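27 July 2019
By Marek Trnka

Progress report to Vastbridge: play kitchen refurbishment, Pelus early learning site

1. Period and status

This report covers the second stage of the grant. Stage one (survey, parts list, removal of damaged units) was reported separately. Stage two covers repair and refitting of the play kitchens, replacement of loose parts and a first look at storage. Work is on schedule except for the sink unit, which is discussed in section 4.

2. Spending

The stage two allocation was $3000. Cabinet repair took the largest share, followed by replacement utensils and play food. Delivery charges from Janer were higher than quoted because the order was split into two shipments. The difference was covered by canceling the second set of curtains, which the staff had already said they did not want. No request for additional funds is made at this time.

3. Work completed

Cabinets. All side walls and shelves were checked for movement. Loose joints were taken apart, cleaned, glued and clamped overnight. Screws were replaced where the old holes no longer held, and any screw head within a child's reach was sunk and plugged. Edges were sanded by hand. One shelf had warped and was recut by Dudek from new stock, so its grain and color do not match the shelf next to it. We decided against staining it to match.

Stovetops. The speckled surfaces were washed with mild soap and left unpainted. Paint had been considered in the original proposal, but a test patch on a spare panel scratched within a week – the printed surface holds up better. Burners were checked for sharp edges and refastened where needed.

Microwaves. Door handles were tightened and the windows cleaned on both sides. The windows are tinted and children tend to lose track of what they have left inside, so staff have asked for a check of each compartment to be added to the closing routine. This costs nothing and has been written into the room sheet.

Utensils. Most of the old utensils were missing or bent. Replacements are metal-colored, small enough for a child's hand, and hung on short strings. The string length was set so that a utensil can be used over the nearer burners without being untied and is too short to pass around a child's neck. Strings will be inspected monthly and replaced in September regardless of condition.

Play food. We ordered 29 new pieces. Small pieces and anything with a detachable stem were left out of the order. The old pieces were sorted and those with cracks discarded.

4. Work in progress

The kitchen nook is in use. The microwave is back on its cabinet shelf over the four-burner stovetop, with the skimmer and the slotted spatula hanging from the underside of the shelf and the gray holder fixed to the tall side wall.

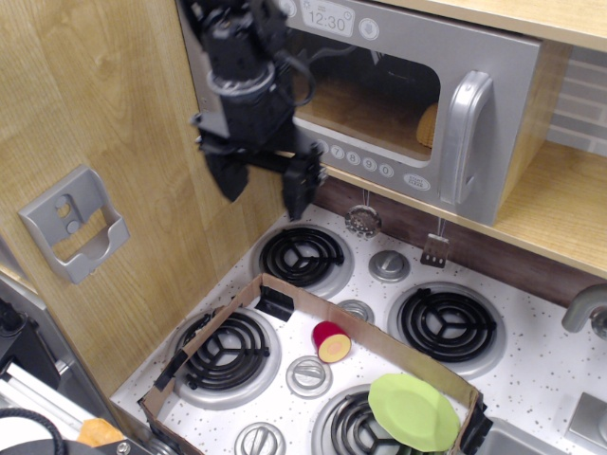

The sink unit is the one item behind schedule. The basin supplied was 15 mm too wide for the opening. Widening the opening would weaken the front rail, so the basin has been returned and a narrower one requested. Until it arrives the opening is covered with a fixed panel.

Storage is also unresolved. Pans and play food currently share one bin, which means that both get emptied onto the floor whenever either is wanted. Two shallow bins would fit under the counter. We will try this with bins already on site before buying anything.

5. Next stage

Fit the replacement basin. Complete the storage trial. Replace all strings in September. Submit final accounts with receipts. The condition of the glued joints will be checked again before the final report, as that repair is the one most likely to need repeating.

Comments

R. at Vastbridge: Thanks for this. Please attach both Janer invoices to the final accounts, including the delivery lines. The split shipment is fine but we need it on paper.

Kitchen room staff: The two-bin idea works if the bins are different colors. We tried it last year with matching ones and everything went into the nearer bin.

Marek Trnka: Noted on both. Invoices will be attached. I will look for bins in two colors in the store cupboard first.

Dudek workshop: For the basin, please send the width of the opening measured at the back as well as the front. The last measurement we had was front only.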